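Als Merike Jaunzems mir die Tür öffnet, riecht es bis ins Treppenhaus nach Kümmel, und ehe ich den Mantel los bin, habe ich schon eine Scheibe Roggenbrot in der Hand. Seit sieben Jahren backt sie in Leltville, seit Oktober auch für den Laden von Anitha Rai — 80 Laibe die Woche, alle aus demselben Sauerteig.

»Den habe ich von meiner Großmutter«, erzählt sie, »und ich füttere ihn jeden Abend, auch wenn ich Fieber habe.« Ob sie nie an Hefe gedacht habe? Sie lacht und schneidet mir noch eine Scheibe ab. »Einmal, im ersten Winter! Das Brot war hübsch, aber am nächsten Tag schmeckte es nach nichts.«
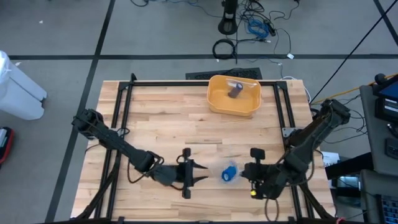 Am liebsten, sagt sie dann, sei ihr die Stunde vor fünf, wenn die Straße noch still ist und das Radio leise läuft. »Da rede ich auch mal mit dem Teig, das dürfen Sie ruhig schreiben.« Zum Abschied packt sie mir einen halben Laib ein, den ich schon im Bus angebrochen habe.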